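Baskets or lidded bins for a playroom table? (one white, one woven, one green)
Posted in Home and Storage, 28 January 2019
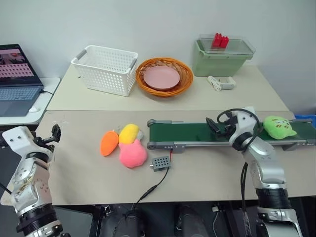

What I want to solve

Hello everyone. I have a cream table against the wall where I keep the storage for small things, and a bigger beige table in front of it where the things are used and then, sadly, left. At this moment I have three containers on the back table. The first is a white plastic basket with small square holes and gray handles. The second is an orange woven basket, round and not deep, and a pink plate fits in it almost completely. The third is a pale green bin with a clear lid.

My trouble is that the system does not stay. The soft toys, for example the orange carrot, come out every day and they do not go back to the same place two times. The small red pegs are even worse. They end on top of the lid of the green bin, because to put them inside you must first move what is on the lid, and so the lid becomes a shelf. I did this myself many times, so I cannot blame only the children.

I would like to know three things. Should soft toys be in an open basket or in a bin with a lid? Is a woven basket practical for daily use, or is it only for decoration? And where do you keep very small pieces so that they are not lost but are still easy to reach?

I do not want to buy a big shelf unit. We rent a small apartment in Dallcombe and we will move in April, so everything must be easy to carry. I can spend a little on one or two boxes, but please do not suggest a whole new system.

Thank you for your patience with my English.

Mamta Tyagi

Skoletti
Member, 1650 posts

Hello Mamta, your English is fine.

For soft toys I would use the white basket with holes. Air can pass, you can see a little of what is inside, and it has handles, so you can bring it to the front table, fill it, and bring it back. This last part made the biggest difference in our home. Before, we carried toys to the basket a few at a time and always stopped in the middle. Now the basket goes to the toys.

A lid is good for things you use once a month. For things you use every day it is one more step, and a child will skip this step. I would give the green bin to the things that you do not want to see until the weekend, like extra craft paper or the winter puzzles. Then you can leave something on the lid and it does not disturb anybody.

The woven basket is practical if you do not put small pieces in it directly. In ours, beads went between the weaving and I had to take them out with a hairpin. A plate or a piece of cloth on the bottom helps. Please also check the rim with your hand before you give it to a small child. If some fiber is sticking out, cut it with nail scissors.

For the pegs, take a jar with a wide mouth or a small box that closes, and put the jar inside one of the bigger containers. Do not keep it free on the table. If a child under three years comes to your home, keep it up high.

For your move: the basket can travel with the toys inside. Put an old pillowcase around it and make a knot. You do not need a carton.

bhatt_14
New member, 2 posts

just get one big box and throw everything in. we did that and its fine

Flarberg
Member, 2297 posts

I agree with most of what Skoletti wrote, but one big box did not work for us. The small pieces always go to the bottom, and then the child turns the whole box over to find them.

I want to add something about labels. We taped a drawing on the front of each container, made by my daughter. The carrot would be a nice one for your soft toy basket, because it is easy to draw and it is easy to recognize. On a basket with holes the tape does not hold well. We tied the drawing with a string through two of the holes and it stayed for more than a year.

About the pegs, I use a zip bag inside a soap box. It is not beautiful. The bag keeps them together if the soap box opens in the car, and you can count them before you close it if it is a set for a game.

Also try to keep the front table for only one activity at a time. We have a rule that the next thing comes out when the first basket is back on the rear table. It takes perhaps two weeks until everybody remembers, and the adults were slower than my daughter.

Mamta Tyagi

Thank you to all. I will use the white basket for the soft toys and I will look for a jar for the pegs. Flarberg, did you use normal string or something stronger? My younger one likes to pull.

Flarberg
Member, 2297 posts

Normal kitchen string, two knots, and the ends cut short. For a child who pulls, a cable tie is better, but cut the end and turn it to the inside of the basket.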